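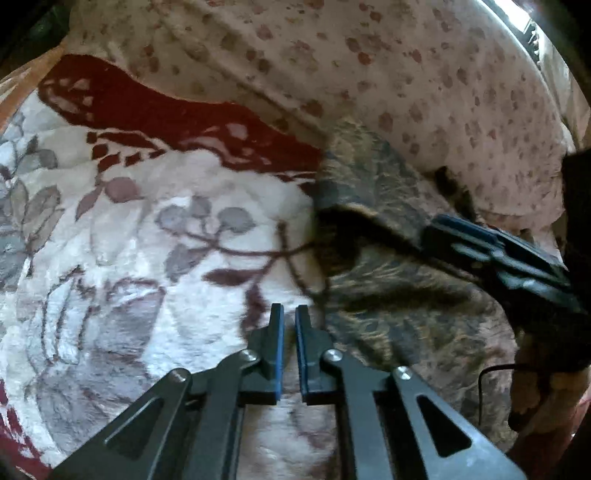 3.2 Bedding as a household stock

Studies of textiles in the home have mostly dealt with clothing. Bedding gets less attention, although it takes up more room, lasts longer and is handled every day. In the Munmont interviews we asked people to show us everything they used to cover a bed or a sleeper, including pieces kept for guests and pieces no longer in use. The 26 households brought out 187 items. Of these, 168 had been slept under at least once in the year before the visit. The rest were stored in trunks, on top of wardrobes or under the mattress.

We sorted the items by how people talked about them and left fiber content aside. Few could name the fiber, and labels had often been cut out. Three groups came up again and again: quilts, plush blankets, and thin covers or cloths. Quilts were described as warm but slow to dry. Plush and fleece blankets were liked for their feel and their prints, and many had been received as gifts. Thin covers had the widest range of uses. The same cloth might go over a mattress in the morning and over a sleeping child in the afternoon.

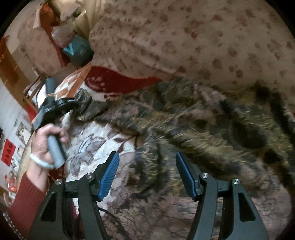 Layering did not follow a fixed order. Wegener's model of the made bed assumes a base, a warm layer and a decorative layer on top, each with its own piece. Most of our households had no such division. A blanket with a bold print was as likely to be in the middle of the stack as on top of it, and in cold months the order changed from night to night. Several people said they pulled out whichever piece came to hand first. Patterns were rarely matched, and when we asked about matching, the usual answer was that it mattered only when visitors were expected.

Putting the bedding away was a separate job from making the bed. In homes where the bed was also a daytime seat, the whole stack had to be moved before breakfast. Reuter (Elfriede Reuter, field notes, May) describes two ways of doing this. In the first, each piece is folded and placed on a pile, heaviest at the bottom. In the second, the pieces are pushed together to one end and a single large cover is spread over the heap. The second way is faster, but the lower pieces stay creased and are harder to find at night.

Figure 3. Bedding on a bed: a cream quilt with small rose motifs, a dark paisley fabric, and a deep-red blanket with a tan trim and a white printed section.

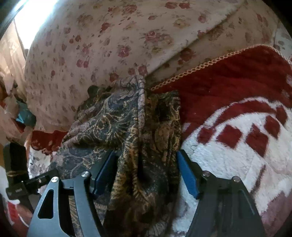

Thick pieces caused the most trouble. A quilt folded in four will often open again under its own weight, and plush blankets slide off one another unless the folds face the same way. People dealt with this by tucking the loose edge under – a step left out of the Provwood folding scheme, which we had used to code the first interviews. We added it as a separate code and went back over the earlier transcripts.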